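Pemdale Course Handouts
FSM 101: Kitchen and Service Area Practice
Handout 5: Racks, Drainage and Air Drying
Issued 25/01/2024

Scope

This handout covers the use of a countertop dish rack for flat plates and shallow bowls. Cutlery, glassware and pans are treated in Handout 7. Read it before the bench session and bring it with you.

5.1 Terms

Tine: an upright wire, straight or looped, that supports a plate on edge.
Slot: the gap between neighboring tines.
Rail: the heavier wire around the outside of the rack. It carries the load when the rack is lifted.
Drip tray: the floor beneath the wires. It collects runoff and keeps it off the counter.
Contact point: any place where the plate touches wire, tray or another plate.

The terms apply to all rack types used in the course. In the rack used for these notes, the wires and the tray are both dark, so contact points are easiest to find by looking along the tines from one end.
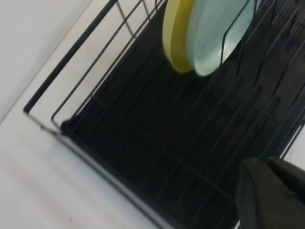 5.2 Slot loading

A plate stands in a slot on its rim. It leans on the tines to one side and should not be wedged between both rows. Moderate lean is acceptable. A plate that leans too far closes the gap to its neighbor, and air movement across the two faces drops sharply.

Load from one end of the rack. Place plates of like diameter together, with the eating surfaces facing the same way. Where sizes are mixed, the larger plates go in first. Leave an empty slot beside any bowl deeper than the slot spacing.

Color is of no importance to drying, but colored ware is useful in training. A yellow plate beside a pale blue one shows the gap between rims clearly, and students can judge spacing from a normal standing position.

5.3 Drainage

Water leaves a plate in two stages. The first is bulk runoff, which follows the curve of the rim to its lowest point and drops to the tray. The second is film drying, which depends on air temperature, humidity and access of air to both faces. Bulk runoff is almost complete before film drying has made much difference.

Ribs in the tray floor hold the rim clear of standing water. A rim that sits in water will draw it back up the face by capillary action.

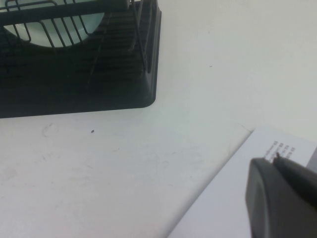 Film drying takes longest at the contact points. Shifting a plate by one slot partway through the period exposes those areas. In the Ovedside trial notes (see reading list) this step is called the turn, and the same word is used in the worksheet.

5.4 The counter around the rack

Keep a clear landing area in front of the rack, wide enough for a plate laid flat. A plate set down here should rest fully on the counter, with no part of its base on the lip of the tray. White counters show crumbs, rings and smudges readily and should be wiped before the first plate is set down.

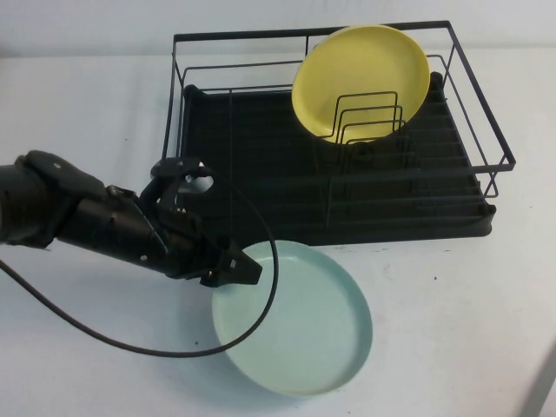
Randi Torvik
Course Lead, Kitchen and Service Area Practice

5.5 Transfer from counter to slot

Grip the plate at the rim. Raise the far edge first, bring the plate to near vertical over the slot, and lower it until the rim meets support. Release only when the lean is stable. Fingers stay on the upper rim throughout the last part of the movement; a hand placed low on the plate will meet the tines.

Removal is the reverse. Lift straight up until the rim is clear of the wire, then tilt.
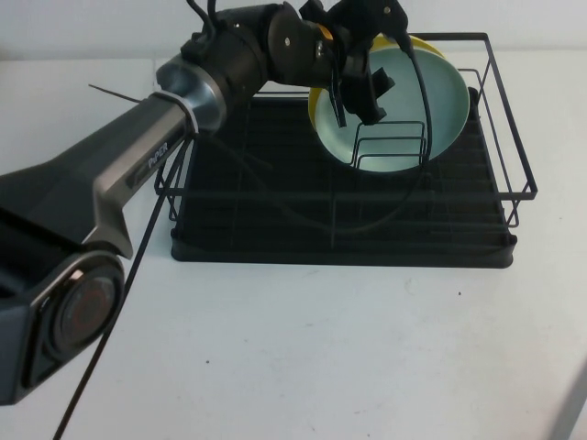 WORKSHEET AND READING

Complete Worksheet 2 in pairs and hand it in to Eskil Bakke at the February bench session. Record slot spacing, plate diameter, lean direction and time of the turn. Sketches should be in side view and labeled with the terms in 5.1.

Reading:
Ovedside trial notes, section on plate spacing
Wiriya bench manual, chapter on drip trays
Givwood rack care sheet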